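Trilen automation project — progress report to the Katene fund
26/10/2025

The main event this quarter was the open day at the Usham workshop. We sent out 200 invitations and 47 people came, more than the space comfortably holds, so we ran the demonstration in two sittings. Visitors were mostly from small repair and assembly shops, with a group of 14 students from the evening course.

The demonstration covered the two areas named in the grant agreement, computer hardware and module handling. A short talk came first, then time at the cell with questions. Most questions were about changeover — how long it takes to move from one job to another and who has to be there. We did not have good figures to give and will collect them before the next report. 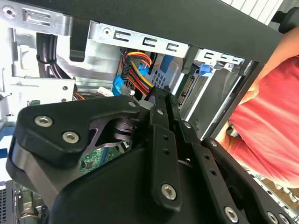
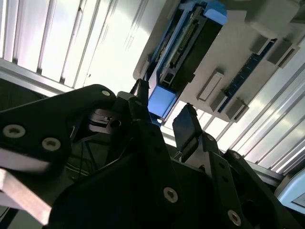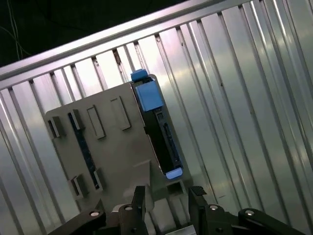 Gripper at an open desktop computer case (first picture) and at the blue-edged module (second and third).

We received 11 written comment forms. Several asked for a slower demonstration with more explanation of the gripper. Two shops asked for a follow-up visit, and we have agreed to both. One comment said the sound in the back rows was poor, and we will bring a microphone next time.

Spending on the open day was within the amount approved. The Mundex training package has been paid for but not yet used, and the unspent travel money is carried over.

Still open:
Changeover times for both jobs
Written instructions for visiting operators — first draft only
Date for the second open day, planned for February

We would like to use part of the carried-over travel money for the two follow-up visits and ask for approval of this change.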